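The Table by the Window

The books that pile up on a big table are rarely the ones with no home. Most of them have a perfectly good shelf within reach. They got taken down, read for a while and set on top of something else, and a week later they are part of the furniture.

Lejla Dumitrescu has spent years looking at tables like this. She runs Lurstead, a small household organizing business, and she works mainly with people who own more books than they have shelf space for. One client, a retired translator, had 2,984 of them in a two-bedroom apartment. Dumitrescu says the number was less of a problem than the dining table, which had not been used for dinner since February.

"People call me about the shelves," she says. "I ask to see the table first."

Her method is plain. She sorts what is on the table into things that are being used now and things that are finished. Anything in use can stay out. Anything finished goes back before she touches a single shelf. In most homes this takes 30 minutes.

Books are the easy part. A sports racket is harder, as it is long, flat and an awkward shape for a drawer. It tends to be put down on the nearest wide surface when its owner comes in, and there it stays.

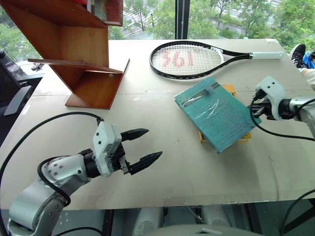 Dumitrescu tells clients to give a racket a hook near the door. A cover helps too, if there is one, but the hook matters more. She has seen rackets stored on top of wardrobes, behind radiators and in one case in a bathtub. The radiator is the worst of these. Strings lose tension in heat, and a warm spot under a window in full sun is not much better.

For the books themselves, she often suggests a small stand that can sit right on the tabletop. It holds the few volumes somebody is reading at the moment and keeps them off the work surface. The rest can live in another room.

Tamás Katona builds stands of this sort in a workshop he calls Kolev, after the street it used to be on. He was a cabinetmaker for most of his working life and switched to smaller pieces when his back began to complain. His current model, the Jitberg, weighs 725 grams and has two sloping shelves. He sells it by mail, unfinished or oiled.

Katona likes a slope. On a level shelf, a short row of books needs a bookend or it falls over. On a slanted one the books lean into the low side and stay there, even when one is taken out. The drawback is that a sloping shelf wastes space at the corners, and a heavy art book can be a nuisance to get in and out.
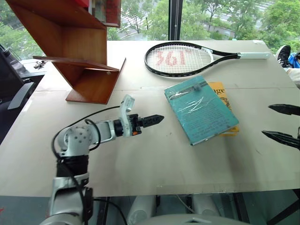
He has opinions about finish as well. Gloss looks good in a bright room and wipes clean with a dry cloth, but it shows fingerprints and makes slick covers slide. Oil is duller and needs redoing every year or so. Customers with children usually pick gloss. Customers who write usually pick oil, and he has never found out why.

The other thing that slides is plastic. A clear cover protects a dust jacket from grease and from the rings left by cups, and anyone who buys used books ends up with a few of them. Two covered books stacked flat will slip apart at the slightest push. Stood upright in a snug row they behave, though they can cling to one another in warm weather. Dumitrescu leaves a finger's width free in each row for this reason.

She is less strict about wrinkled covers than some collectors. A wrinkle does no harm to the paper underneath. Torn plastic should be replaced, and tape should never touch the jacket itself. She buys her film from Hendent, a bindery supplier, in rolls long enough to last her the year. Her own shelves hold 540 books, nearly all of them covered, and she does the cutting at the kitchen table in the evening with the radio on.

Light is the last question clients ask about. A table at a window is the best place in the house to read and a poor place to leave a book lying face up. Strong colors on a spine or jacket can fade over a summer, and plastic film does little to stop it unless it is made to filter the light.
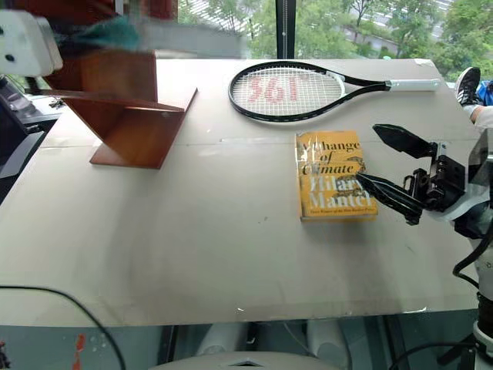
Hilary Mantel's "A Change of Climate" in its clear cover, with the racket and the wooden stand on the same table.

Dumitrescu's advice is to turn the stand so that the spines face into the room and to bring in anything left lying flat at the end of the day. Katona tells his customers the same thing, on a slip of paper that goes in the box with the stand. He says most of them write back to ask which way up it goes.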